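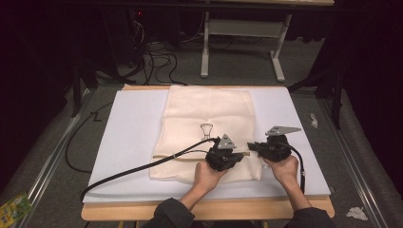

3. La controversia como parte del estreno

3.1. Planteamiento

Los trabajos sobre recepción cinematográfica suelen tratar la polémica como un accidente exterior a la película, algo que ocurre en la prensa mientras el público hace cola. En esta sección se adopta otro punto de partida. Se entiende que la discusión pública forma parte del recorrido comercial del título desde el momento en que la distribuidora la incorpora a su calendario, y que su efecto puede seguirse en la conversación de los espectadores semana a semana.

El caso estudiado es Mirinska, drama histórico distribuido por Rallmont y estrenado en abril en 213 salas. La película narra el regreso de un intérprete militar a su ciudad natal y la negativa de sus vecinos a hablar con él. Antes del estreno, una asociación de antiguos intérpretes objetó que el guion atribuía al protagonista una denuncia sin respaldo documental. La productora respondió que se trataba de un personaje compuesto. Ambas posiciones circularon durante varios días en medios generalistas y llegaron después a los foros de aficionados, donde cambiaron de tono y, en parte, de contenido.

3.2. Corpus y codificación

Se reunieron 300 textos publicados durante las primeras 4 semanas de exhibición: críticas, columnas de opinión, entrevistas promocionales y mensajes largos de foro. Quedaron fuera las notas de agencia reproducidas sin cambios y los mensajes de menos de tres líneas. La codificación se hizo con Arach, una plantilla de análisis de contenido que asigna a cada texto un asunto dominante y hasta dos secundarios. Cuando los dos codificadores discreparon, el texto pasó a una tercera lectura.

Como término de comparación se utilizó Tamuno, otra producción de época distribuida por la misma empresa en la temporada anterior y que no suscitó objeciones públicas. La comparación tiene límites evidentes: Tamuno contaba con un reparto más conocido y se estrenó en un periodo vacacional. No se pretende, por tanto, medir cuánto público ganó o perdió Mirinska por la polémica — los datos de taquilla disponibles no lo permiten — sino describir de qué se habló cuando se hablaba de ella.
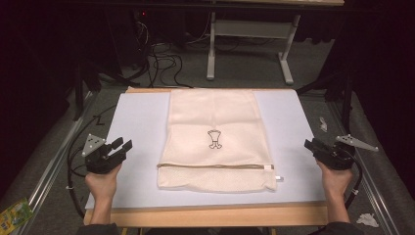
Figura 2. Bolsa de malla de color crema con cremallera, extendida sobre un tablero blanco.

3.3. Resultados

La exactitud histórica fue el asunto dominante en 85 textos. El resto se repartió entre la interpretación del actor principal, la puesta en escena, la política contemporánea y un grupo heterogéneo en el que predominan los comentarios sobre la duración. En las críticas profesionales la objeción de la asociación aparece casi siempre en un párrafo final, separada del juicio estético. En las columnas de opinión ocurre lo contrario: la película se menciona al comienzo y desaparece pronto.

Los foros presentan un comportamiento menos regular. Durante la primera semana abundan los mensajes que citan la objeción de segunda mano, a menudo con errores sobre la escena discutida. En la tercera, la conversación se desplaza hacia un detalle menor, el uniforme que viste el protagonista en la secuencia de la estación, y varios participantes lo tratan como si fuera el motivo original de la protesta. No se ha localizado ningún comunicado de la asociación que mencione el uniforme.

Las entrevistas promocionales muestran una evolución más sencilla. Las anteriores al estreno eluden la cuestión; las posteriores la abordan en la primera pregunta. El cambio coincide con la sustitución del cartel inicial por otro que incluía la frase «la película de la que todos discuten». En los materiales de Tamuno no se encontró ninguna referencia equivalente a su recepción.

La sección siguiente examina por separado los mensajes de foro, con atención a las citas indirectas.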